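Laboratories that train household robots in simulation should report their failures as fully as their successes. The Borngate group, led by Jiahui Guo, has done so this year, and its example deserves to be followed.

The group ran one bedroom task 50 times in a rendered room and completed it in 37. A shorter paper would have stopped there. Guo and her co-author, Ilham Setiawan, instead published every run, with the starting pose, the random seed and the moment at which each failed attempt went wrong.
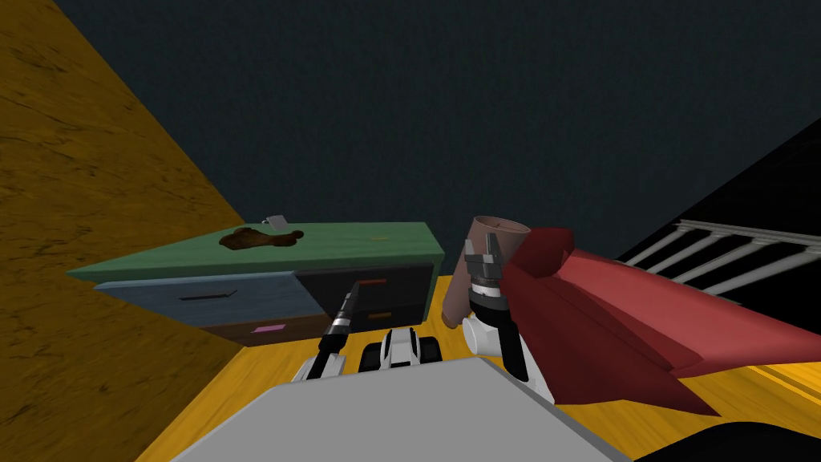
Six of the failures came from a single cause: the planner treated both arms as free when one was already holding an object. A success rate alone would have hidden this. Other teams can now test for the same fault – and several should.

Critics such as Hamish Mahuika argue that simulated failures say little about real homes. The point is fair, but it applies equally to simulated successes, which are published without complaint. Funding bodies should require the complete record of runs as a condition of support, beginning with the next round of grants in December.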